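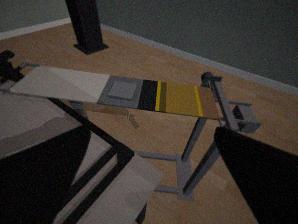

Pegar num objeto que chega por uma passadeira e pousá-lo no sítio certo é das tarefas mais repetidas numa linha de embalagem, e foi por aí que a Stetido decidiu começar os ensaios do projeto Clivdale. Antes de se mexer no armazém, tudo corre em simulação: uma plataforma comprida e estreita, com o tampo dividido em secções de cores diferentes, branco-sujo, cinzento, preto e amarelo-mostarda, e uma pinça de dois dedos que trabalha por cima. As cores servem para marcar zonas. A peça entra na secção clara, o robô tem de a recolher antes da faixa preta e largá-la na amarela.

Em novembro fizeram-se 990 tentativas com caixas pequenas e vazias. Os resultados com caixas direitas foram bons, e o tempo por ciclo já se aproxima do que a Pitov pede para a sua linha de acessórios de cozinha. Com sacos moles é outra conversa. O saco dobra, escorrega entre os dedos e, quando é largado, nem sempre fica dentro da zona. Das 29 variantes de embalagem que constam da lista da Pitov, só 10 estão por agora em condições de passar ao ensaio físico.

A pergunta que mais nos chega dos leitores é se a mesma máquina poderia dobrar roupa ou arrumar a loiça. Por enquanto, não. Numa linha, a altura da passadeira é conhecida e os objetos vêm sempre do mesmo lado. Numa cozinha muda tudo de um dia para o outro – a luz, a posição dos pratos, a gaveta que ficou aberta. A equipa da Beddoe, que estuda as tarefas domésticas, tem um braço capaz de esvaziar o cesto dos talheres, mas demora muito e precisa de alguém por perto.

O ensaio físico do Clivdale começa depois das férias, numa bancada com 3 metros de passadeira e velocidade reduzida. As embalagens moles ficam para uma segunda fase, ainda sem data. Quem trabalha em embalagem e quiser propor artigos para teste pode responder a este boletim com as medidas e o peso – os artigos de vidro ficam de fora.

Boletim Stetido, dezembro de 2019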